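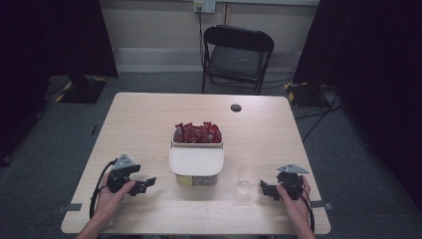 What Happens in an Escape Room?

An escape room is a game you play with your whole body. You walk into a real room with your team, the door closes, and a clock starts. Inside the room are puzzles. When you solve one, it gives you something you need for the next, and the last puzzle lets you out.

The door is usually not locked for real. At most places you can walk out at any time, to use the bathroom or just to have a break. Pretending that you can't is part of the game.

Every room has a story

At Lilance, the room for younger players is called The Clockmaker of Clandondale. A clockmaker has stopped every clock in town, and you have to start the big one again before the mayor gets home. The story tells you what kind of place you are in and what you are trying to do. It also helps you guess what matters. In a clockmaker's shop, a clock that shows the wrong time is probably a clue. A broom in the corner might be only a broom.

Things that are there just to make you look the wrong way are called red herrings. Good rooms for children don't have many of them.

Who made it?

A person called a room designer. Zuweira Owusu designed the Clandondale room, and she started at the end. First she decided how the game would finish, with the big clock striking. Then she asked herself what players would need to make it strike. They would need a key. Where is the key? In a box. What opens the box? She kept going like that, backward, until she got to the front door.

When a room has been planned, it gets tested. The designer asks people to play it and writes down where they get stuck. In the first version of Clandondale there was a poem that had to be read in a mirror. Players kept turning it upside down instead, so Zuweira painted a small mirror on the corner of the page. After that, teams got it.

Kinds of puzzles

Search puzzles. Something is hidden and you have to find it. Look under things, behind things and inside things. You never need to climb, and you never need to pull hard. If something won't move when you push it gently, leave it alone.

Number locks. A lock with two wheels, each going from 0 to 9, has 100 possible codes. You could try them all, but it would eat up your time. Finding the clue is quicker.

Secret writing. A message is written in code. One of the oldest kinds moves every letter along the alphabet by the same number of places. If you move each letter by one, CAT becomes DBU. To read it, you go back the other way.

Team puzzles. These need more than one person. Perhaps one player can see a pattern through a hole in the wall, and another player has the buttons. The first has to describe it and the second has to listen – this is harder than it sounds.

Try this one yourself. Every letter has been moved along by one place:

MPPL VQ

(The answer is at the bottom of the page.)

The game master

Someone is watching the game the whole time. This person is the game master, and at Lilance on most weekends it is Roxana Pană. She sits in another room with a screen and a microphone. If your team has been stuck on the same puzzle for 10 minutes, she may offer you a clue. You can ask for one too. Asking for help is allowed and doesn't mean you have lost.

When you have gone home, Roxana puts everything back: each key in its hiding place and each lock closed with the wheels scrambled. She uses a checklist. If one key goes in the wrong drawer, the next team can't finish.

How to be a good team

Say what you find, out loud. A clue in your pocket is no use to your friends.

Pick one table or shelf for things you have already used, and keep the new things somewhere else.

If you can't solve a puzzle, swap with someone. They may see it right away.

Let everybody have a turn at opening a lock. A team of 4 is a good size, as there is enough to do for each of you.

What if you run out of time?

Then the clock stops and the game master comes in. She will show you the puzzles you didn't reach and tell you how the story ends. Plenty of teams don't get out, including grown-up ones.

Words to know

Cipher: a way of changing a message so that only people who know the rule can read it.

Prop: an object that belongs to the story, such as an old letter or a lantern.

Red herring: something that looks like a clue and isn't one.

Answer to the secret message: LOOK UP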